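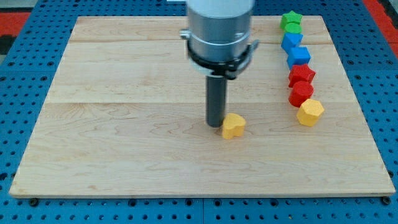 Ticket 731: Sermon archive, wrong preacher on revival recordings
Opened by: Araba Eshun, Fluscombe Chapel
Assigned to: Glenys Wihongi
Status: open

31 January 2024, Araba
The 200 tapes from the Mahuika tent meetings are online, but 30 of them are credited to the visiting evangelist when the song leader is plainly the one preaching. Skostano support says the import "completed normally". I don't doubt it completed.

Glenys
Cleared the speaker field and ran the import again. Same 30 wrong. Skostano suggested a different browser. Tried it to keep them happy — no change.

Araba
Could it be the old Neritz spreadsheet? It has 2 name columns, one for the evangelist and one for whoever spoke that night.

Glenys
Looks likely. The import reads the first column and ignores the second. Swapped them on one test tape, "The Prodigal's Brother", and the name came up right. One tape proves very little, so I'm not closing this.

Next: swap the rest, then listen to the altar calls before believing any of it. Skostano promise a proper fix in March. We'll see.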